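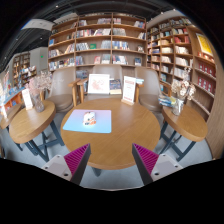 Sioned Probert has asked whether the width fault could have injured anyone during the bookshop sessions, and why it was not reported to the fund until June. Both points are answered in this report, which covers the second period of the Kerenari project.

Search reports Enter keyword Go

1. Position at the end of the period

The grant provides for 2,000 recorded demonstrations of picking up and placing small items on tables in public rooms. At the close of the period 1,000 had been made with the hand-held gripper. Of these, 802 have been checked and accepted. The remainder are withheld because of the fault described in section 2, and no payment is claimed for them.
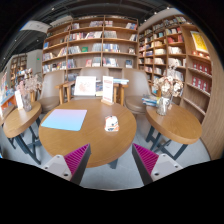
Report prepared by Dwynwen Pumphrey
Kerenari project, Uteck
Shares 3 | Comments 0

2. The fault

The gripper records the distance between its two fingers throughout each demonstration. During the period the clamp holding the width sensor on one unit worked loose. The fingers continued to move normally in the operator's hand, but the recorded distance fell behind the true one, and the difference grew over the course of a session. The operators had no means of noticing this while working. The start-of-day check compared only the fully open position, where the error was smallest.

The fault came to light at the Dronier test room, where a set of the recordings was used to drive a robot arm. On the first trial the arm closed further than it should have done and crushed the test item, a hollow plastic block. The operator pressed the emergency stop and the arm halted. No one was inside the marked area and there was no injury.

3. Safety in public rooms

The hand-held gripper has no motor. Its fingers close only when the operator squeezes the handle, and the sensor has no control over them. We are satisfied that the loose clamp presented no danger to customers or staff at the bookshop. The risk lay with the powered arm, which has been used only at Dronier. The force limit on that arm had been set too high for trials of new recordings, and this was our error as much as theirs.

4. Reporting

The trial was entered in the Dronier log on the same afternoon but was classed as a damaged part. It should have been classed as a safety event, which would have required notice to the fund without delay. We learned of it when the logs were exchanged in June. The log form now has a separate entry for any use of the emergency stop.

5. Action taken

Bjarnason has supplied a replacement clamp with a locking screw, now fitted to every unit. Operators check the width at three openings before and after each session. The repaired unit was opened and closed 32 times against a gauge and stayed within tolerance throughout. The force limit on the arm has been lowered, and a second person must be present for first trials.

6. Next period

The withheld recordings will be made again before new rooms are added. We do not ask for further funds. We do request that the final delivery date be moved back by one month, and would be grateful for a decision before the next round of sessions is booked.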